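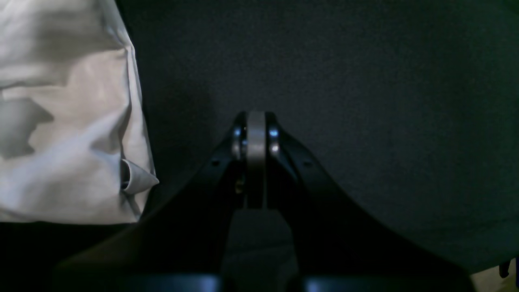

Will the robots take over the jobs at Gredcombe?

Everyone who worked on our packing floor before the arms came in still has a job with us, and most of them now have a different one. The robots took over a set of motions. The people who used to make those motions have moved to setup, teaching, checking and repair, and we have hired on top of that, mostly into roles we didn't have a name for two years ago.

About Gredcombe

We pick, fold, bag and ship soft goods for other companies. Linens, work shirts, cloth totes, baby blankets, the crinkly stuff that never lies the same way twice. If you've ever ordered a set of pillowcases online and they arrived flat and square, there's a decent chance they came from a floor like ours.

Gredcombe started in a rented unit behind a tire shop, with two folding tables and a label printer that jammed in humid weather. We moved to the current building when the Afridi account came on board and we couldn't physically fit their pallets through the old door. Today we ship for 16 clients out of one site, and we still have the original label printer (it's on a shelf in the break room and it still jams).

How automation came in

Soft things are hard for machines! A box has corners. A shirt has whatever shape it landed in. For years the robot vendors who visited us would look at a heap of cloth, go a little quiet, and start talking about our conveyor instead.

What changed our minds was a trial with two arms on the bagging line. We called the project Grondero, after the name somebody had written on the whiteboard as a placeholder, and it stuck. The first weeks were slow. The grippers would close on a fold and bring up three layers, or close on nothing at all and travel very confidently to the bin with it. Our packers found this hilarious, and then they started fixing it. They knew which edge to go for. They knew a bag picks up better from its bottom seam than from the opening. None of that was in any manual, and all of it ended up in the way the arms work today.

That's the part we're proudest of. The arms are good at bagging because people who were already good at bagging taught them.

What the work is like now

A shift starts at 6:45 with a walk along the cells. Whoever is leading checks the fingertips for lint and wear, looks at the screws, wipes down the mats and runs a few practice picks. After that the cells go on their own for stretches, and the lead moves between them, clears a bad grasp, swaps in a new product, marks the picks that went wrong so the teaching team can go over them in the afternoon.

Teaching is its own job here. You guide an arm through a pick by hand, over and over, with the cloth in a different mess every time. It takes patience and a good eye, and it's oddly absorbing. Noreen Hashmi was a packer for nine years and now runs the teaching bench. When we asked her for a line for this page she gave us several, and this is the one we kept: "My wrists used to hurt by lunch. Now I argue with a robot about a pillowcase, and I go home and cook dinner without a brace on."

The wrists matter a lot to us. Bagging by hand means the same pinch and turn all day long, and we had people on light duty every month of the year. Nearly all of the high-count runs, anything over 300 pieces of one item, now go through the cells. Hand packing is kept for short runs, gift orders, repairs and anything with a ribbon on it.

What has been hard

We don't want to make it sound smoother than it was. Some people liked the rhythm of packing, liked chatting across the table with their hands busy, and the cells changed that. A cell lead works a bit more alone. We put the hand tables back in the middle of the floor last May so there's company in both directions, and that helped, though it's not the same as a row of six friends.

The learning curve was also steeper than we told people it would be. The screens were in engineer language. Naveed Arain, our operations manager, spent a good part of that first winter rewriting every error message in words a tired person can understand at the end of a shift. "Axis fault, retry" became "The arm bumped something. Look, clear it, press green." We should have started there.

Pay was a fair question and it came up early. Teaching and cell lead are both higher grades than packing, and the training is done on paid time. You don't have to apply with a certificate or a degree. You do have to be curious and willing to watch the same arm miss the same corner all afternoon.

Where the time went

In the first year the cells freed up 1538 hours of hand bagging. We put a big piece of that into cross-training and another into a proper inspection table, which we'd wanted forever. Returns for wrong folds have dropped, and the people at Danex, who are picky about collars (rightly!), have stopped sending us photographs of them.

Come see it

We love showing the floor to people. School groups, other small shops that are thinking about a first robot, families of people who work here. Closed shoes, hair tied back, and please ask before touching the mats. If you're lucky Noreen will let you teach a pick yourself. Yours will probably miss the first time, and everyone at the bench will cheer anyway.

Openings for packers, cell leads and teaching bench trainees are posted on our jobs page. Call the front office to set up a visit.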